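When I asked the lead planner developer at Drivevance what she had been doing all morning, she laughed and told me she had been arguing with a number. The number was a contact threshold, the amount of push a finger has to feel before the software agrees that it has touched something. "It was 16 when I came in, and it was 18 by lunch, and I will probably put it back tonight," she said. "Please don't ask me what the units are. We invented them, and I'm a little ashamed of them."

We were sitting in the kitchen of the office, with tea that had gone too strong while we talked, and I had come to hear about Rundgate, the planning software that her team has been building for two years. It sits between the part of the system that sees and the part that moves the motors. Somebody asks for a door to be opened, and Rundgate has to turn that into a string of small decisions: which finger goes first, from which side, how hard, and what to do if the door doesn't move.

"People think the path is the hard part," she told me. "Getting an arm from one place to another without hitting the table, that's been a solved problem on our bench for ages. You press a key and you get a path. The last inch is where all my gray hair comes from."

The last inch, she explained, is where the camera stops being much help. The hand gets in the way of its own view, and a shiny or smudged surface gives the depth estimate a bad time. So the planner has to hand over, gracefully if possible, from what it sees to what it feels. In the first version that handover was a plain switch. Now it is a blend, and the two sources argue it out over a short stretch of travel.

"I fought against the blend for months," she said. "It's harder to debug. With a switch you can point at a line in the log and say, there, that's where it went wrong. With the blend you have to look at the whole curve and sort of squint."

The squinting is done in a tool called Rusel, which she pulled up on her laptop for me, moving the tea out of the way first. It is a replay viewer, and I have to say I liked it very much, even though I understood perhaps a third of it. You drag a slider and the plan, the joint readings and the camera picture all move together. Her colleague wrote the first draft of it over a slow October, mostly to save himself from opening several windows at once, and now everybody in the building seems to live in it.

"If you took the planner away from me, I'd write another one," she said. "If you took Rusel away, I'd go home."

I asked about doors in particular, and she got quite animated. A drawer is easy, she said, because it only wants to go one way. A refrigerator door swings on a hinge you can't see, it has a seal that holds on and then lets go all at once, and its edge is a narrow thing to aim at. Rundgate begins with a guess about where the hinge is and corrects it as the door gives. When the guess is poor, the thumb slides, and the planner has to notice the slide and back off before it tries again. 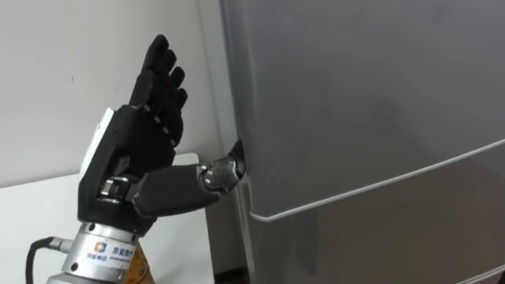
Words by the Sönmez Notebook staff writer, robotics and software desk

With the thumb tip against the edge of the upper door and the other four fingers held up out of the way, the hand looks almost polite. Keeping those fingers clear is a rule in the planner, she told me, and one she is fond of. "Any finger that has no job gets parked. Before we had that, they'd brush against things and the contact signal would be full of nonsense."

I wondered whether a learned policy might do away with all these rules. She took the question kindly, and I suspect she hears it a good deal. Her team does use learned models for perception, and she expects to use more. She just likes having a layer she can read. "I can open the file and find out why it picked the thumb. That's worth a lot to me at six in the evening."

Before I left she ran the test suite so I could see it go. It stopped at 99 percent on a failed drawer case, and she sighed and reached for her tea.

Contact the desk | © Sönmez Notebook, all rights reserved | Back to top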